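Giltwood commercialise Medik, un poste de tri à deux bras pour petits contenants

Publié le 15 novembre 2020

Le fabricant Giltwood ouvre les commandes de Medik, un poste de travail bi-bras destiné aux laboratoires et aux ateliers qui préparent des petites séries. Annoncé en septembre, le système est livré prémonté, avec les deux bras, les pinces parallèles, le châssis en profilé d'aluminium et le logiciel de commande. L'ordinateur n'est pas compris.

Chaque bras est fixé sur sa propre embase, de part et d'autre du plateau. Les zones de travail se recouvrent au centre, ce qui autorise le passage d'un objet d'une pince à l'autre ou le travail en alternance sur un même emplacement. Une étagère surélevée, montée à l'arrière, peut servir de zone de dépôt ou de stockage.

La configuration de démonstration repose sur des paniers ajourés de trois couleurs : bleu, rouge et noir. L'opérateur définit une disposition cible, puis le logiciel calcule l'ordre des prises et répartit les mouvements entre les deux bras afin d'éviter les collisions.

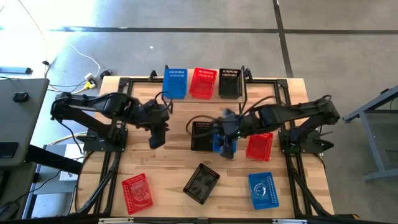

La planification est assurée par Güneş, un module développé par Ertuğrul Yazıcı et Zübeyde Akyol. Il accepte des consignes écrites dans un fichier texte ou saisies dans une interface graphique. Jusqu'à 50 séquences peuvent être conservées en mémoire locale. Les trajectoires sont recalculées lorsqu'un contenant a été déplacé entre deux cycles, à condition qu'il reste dans la zone commune.

« Les contenants légers sont difficiles à saisir par le bord, car ils pivotent dès que la prise est décentrée », indique Yi-an Hwang, responsable produit. Le réglage de l'effort de serrage se fait par type d'objet, et non par séquence. Le constructeur précise que le transfert direct entre pinces reste une fonction expérimentale dans la version actuelle.

L'intégrateur Tarnberg, qui distribue le poste en Europe, a soumis une unité de présérie à plus de 2 000 cycles de prise et de dépose. Son rapport recommande de vérifier le serrage des embases après la mise en service et de laisser assez de mou aux câbles des poignets.

Le poste complet est proposé à 3 809 euros hors taxes, transport non compris. La garantie est de 2 ans, hors mors de pinces, considérés comme consommables. Les mors de rechange et l'étagère arrière sont également vendus séparément.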